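How a Basket Holds Itself Together

Have you ever picked up a basket and wondered why it doesn't just fall to bits? There's usually no glue holding the sides up, and hardly a nail or a screw to be found. It is mostly a lot of long, bendy strands going over and under one another, again and again, until they are all holding each other still. (Try to find the place where a strand begins, next time you have a basket on your lap. It can take ages!)

Let's start with two words that basket makers use. The strands that stand upright, like fence posts, are called stakes. The thinner strands that travel round and round between them are called weavers. A weaver goes in front of one stake, behind the next, in front of the one after that, and on it goes. When it comes round again, it does the opposite, so the stakes are squeezed from both sides and can't wander off.

The Drindlow children's craft room has a shelf of baskets for you to look at, and you are allowed to put your hand inside and feel the walls – gently, please. Run a finger sideways and you will feel little bumps. Every bump is a weaver climbing over a stake.

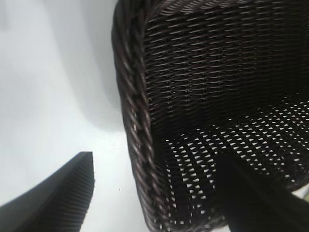 Pornthip Srisuk wrote to us to ask why the bottom of a basket sometimes has holes in it when the sides don't, and whether her pencils would drop through. Well, Pornthip, it all depends on how big the gaps are and how thin your pencils are! An open weave uses less material, so the basket is lighter to carry, and crumbs and dust can fall out instead of gathering in the corners. If you hold an openly woven basket over something pale, the gaps show up as bright little triangles and diamonds, all in rows. A close weave is better for small things such as beads or buttons.

Now for the rim, the thick part round the top. It gets the roughest treatment of all, poor thing, as people grab it, lean on it and drag it along by it. That is why makers often twist or plait several strands together there, a bit like rope. One strand by itself bends easily, but a whole bundle twisted tightly is much stiffer, and it feels nicer in your hand too.

Baskets can be made from willow, rushes, or rattan, a climbing plant that grows in hot countries. Some are made from synthetic rattan, a man-made strand that copies the look of the plant.

Would you like to have a go? Cut 18 strips of coloured paper. Lay half of them side by side and tape down the tops. Then weave the others across, over and under, pushing each one up snugly against the last. After 6 strips you should be able to see the pattern quite clearly, and if one row looks odd, just slide it out and weave it again.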